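Chores are small, and still too big

At Zikel, the morning begins with a lamp and its cord. Aoife Gilmartin wants a machine that can tidy a table in a normal home, and her list has 21 chores. After nearly 4,000 tries by hand, she trusts the machine with 2 of them.

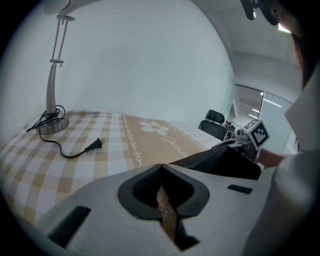 Why is a cord harder than a cup?

A cup keeps its shape when you lift it. A cord changes at every touch, and the machine must plan again.

Malachy Mac Giolla came to the project in June from Urevance, where he worked on packing lines. On the shop floor, he told me, each part arrives in the same place. In a kitchen, it is never so. His last test folded towels well 59 times in a hundred, and he did not call this success.

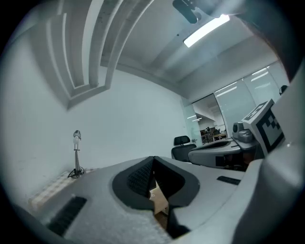 When could a family buy such a machine?

Gilmartin does not give a year. She expects laundry rooms in hotels to have it first.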